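Skosach Four-Tier Wire Shelf: Review After a Year
By Bram Timmermans
28/09/2020

I bought the Skosach shelf last August to replace a bookcase that had started to lean. It cost less than the other two I looked at, and the store in Gistgate had it in stock, so I took it home the same day. I have now put it together twice, once when it was new and once after we moved.

What comes in the box

Four poles in two halves each, four wire shelves, a bag of plastic clips, the feet, and one sheet of instructions with drawings only. No tools are needed to build it. A rubber mallet helps, and I would borrow one if you don't own one. I used a shoe the first time and bent nothing, but it took most of an evening.

Putting it together

The clips snap onto grooves in the poles and the shelf corners slide down over them. Each clip has a top and a bottom, and the marking for this is very small. I got 3 of them upside down and only found out when one corner of the second shelf dropped. Check every clip before you put a shelf on it. Getting a shelf back off means hitting it upward from below, one corner at a time.

The second build went much faster. I left the clips on the poles for the move and wrapped tape over them. I would do that again.

Weight

The maker gives a limit of 300 pounds for the whole unit, spread evenly. I have not come close to that. For the first 8 months it held paper, paint cans and a sewing machine in my workroom, with the machine on the bottom shelf. The shelves did not sag. The top of the unit sways a little if you push it from the side, so I keep light things up there.

On carpet

It has been on carpet since the move. The feet screw in and out, and you need to go back and adjust them after a week or so, once the weight has pressed them down. A level laid on the middle shelf is the easy way to do it. Mine needed two more turns on one side.

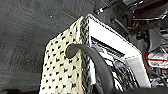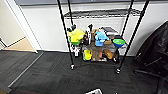
The woven basket, and the shelf against the wall with toys on it.

Small items

Wire shelves have gaps, and anything thin or pointed will tip or fall through. Terusura sells plastic liners that can be cut with scissors. They curl at the ends for the first few days and then lie flat. Baskets also work. I have bought a few from Jitpraphai over the years and they slide in and out well enough, though you should measure the space between the poles first. It is narrower than the shelf width printed on the box.

Cleaning

Dust collects where the wires cross. A vacuum with the brush head gets most of it. A damp cloth leaves lint on the clips. I have seen no rust, but I have never kept it in a bathroom or garage.

Would I buy it again

Yes, at the same price. I would pay extra for clearer marks on the clips. Spare clips can be ordered by mail in packs of eight, and mine came in nine days.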